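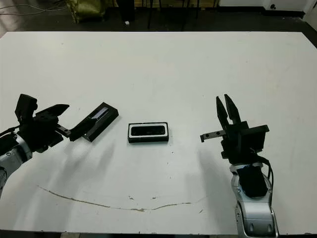
Sound and Space in Small Music Venues
Project report, second year, Live Events and Music Production

Introduction

When our group was asked to pick a topic for the spring project, we spent far too long arguing about it (one of us wanted festivals, another wanted vinyl pressing) before we settled on something we all do anyway, which is stand in small rooms listening to loud bands. We wanted to know whether the place you stand changes the gig you hear, and whether the audience notices or simply puts up with it.

We looked at two venues. Gondholm is a former chapel with a high ceiling and a balcony, and Drandach is a low basement club under a row of shops. Both were very welcoming, and the sound engineers let us in at four in the afternoon so that we could hear soundcheck as well as the show.

What we did

We went to nine gigs between February and April, mostly heavy and instrumental bands, as that is what the two rooms tend to book. At each one we took level readings from the front, the mixing desk, the bar and the back wall, all on the same borrowed meter. After the last song we asked people near the door to fill in a short card, and 32 of them did, which pleased us no end given how keen everybody was to catch the last bus.

We also followed one touring band, Zamora, through both rooms in the same week. They are a four-piece with two guitars and a very hard-hitting drummer, and they played the same set each night, so we had something close to a fair comparison.

What we found

Gondholm is lovely for slow, quiet passages. Zamora's opening number, Staltik, begins with one clean guitar, and in the chapel it seemed to hang in the air for ages. Once the drums came in, though, everything under the balcony turned to soup, and 16 of the cards mentioned vocals they couldn't make out.

Drandach was the other way about. The low ceiling makes it feel cramped and the quiet bits get lost under chatter from the bar, but the kick drum is tight and you can follow every riff. The difference between the front and the back wall was 12 decibels at Gondholm and only 9 at Drandach, a smaller gap than we had guessed from standing there.

The thing that surprised us most was how forgiving people are! Several who complained about the vocals still gave the night full marks, and wrote about the encore, or their mates, or the support band they'd never heard of before.

Problems and what we would change

Our cards only reached people who stayed to the end, so anyone who left early with ringing ears isn't in our results. We also forgot to note how full the room was on the first two nights, and a packed floor soaks up a great deal of sound. If we did it again we would hand out cards at the interval too, and bring more pens.

Thanks to both venues for the patience and the tea. The full table of readings is in the appendix, along with a blank copy of the card.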